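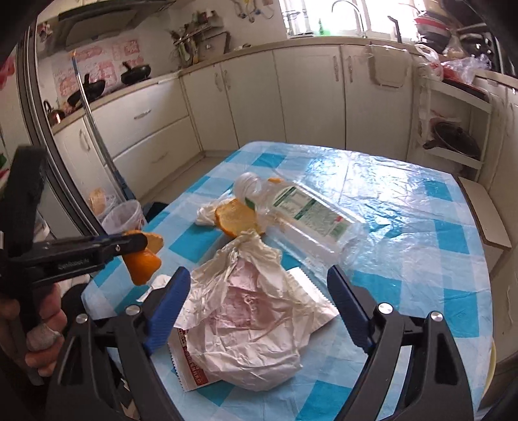
Nithin Shenoy objected at the Monday review that clearing a table is two tasks, sorting and carrying, and that our first plan timed them as one. The plan was changed. Sorting time now ends when an item has been assigned to a class, and carrying time starts when it leaves the table surface.

2. Method

The Vurkcombe study covers the clearing of household waste from a dining table after a snack. Items fall into three classes: food waste (orange peel), soft waste (tissues, plastic bags, packets) and rigid plastic (bottles, jars). Each run used a fresh layout. We completed 50 runs, of which 7 were dropped for timing errors. A run ended when the table was bare or after 203 seconds.

The table covering was not changed between runs. A checkered cloth lay under clear plastic sheet, and the sheet was wiped after every run.
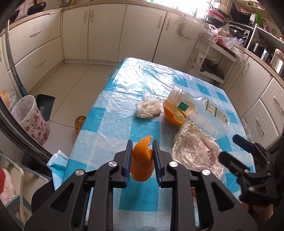 Carrying distance was the hardest variable to hold constant. The table is long, and items at the far end add travel that has nothing to do with their class. We therefore measured from the center of each item to the rim of the bin. The flower-patterned bin stands on the tile floor to the left of the table, so items near the right-hand side carry a longer path. Distances were entered in the Zostgate sheet before timing began.

3. Results

Peel took the longest to carry per item. Large cup-shaped pieces were easier to hold than torn strips. Tissues were quick to sort but were dropped more often than any other item. Rigid plastic gave the smallest spread in times. Nearly 30 percent of total time went to soft waste.

4. Limits

One table and one bin were used. Full bottles were not tested.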